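Forum > Equipment and budgets > Buying advice

Budgeting for a two-arm robot for laundry tasks

Natalina Mancuso
We have 1673 pounds left in this year's equipment budget and want to get further with laundry -- picking clothes out of a basket and putting them in a front loader. The choice is between a second set of grippers from Clollisura, quoted at 1622, or keeping what we have and buying a test washer and spares. Delivery on the grippers is June at the earliest.

The job as it stands is one red item in a plastic basket on the floor in front of the machine, door shut at the start.

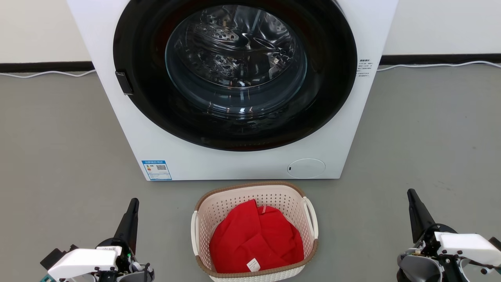

Tosbridge
Don't spend 1622 out of 1673. You will have nothing left for fingers, cables or a broken door handle. I would put 300 aside for spares before looking at any quote. Also ask if the price includes delivery -- ours didn't.

Ristić
Depends what is failing. If the arms can't reach the back of the drum, new grippers won't help and you need to look at the height of the base. Measure from the floor to the bottom of the door opening and check it against the arm's reach. If the reach is fine but cloth keeps slipping, try softer finger pads first. They are cheap and you can fit 2 sets in an afternoon.

Gumberg
Buy a used washer. Same problem for the robot, less money.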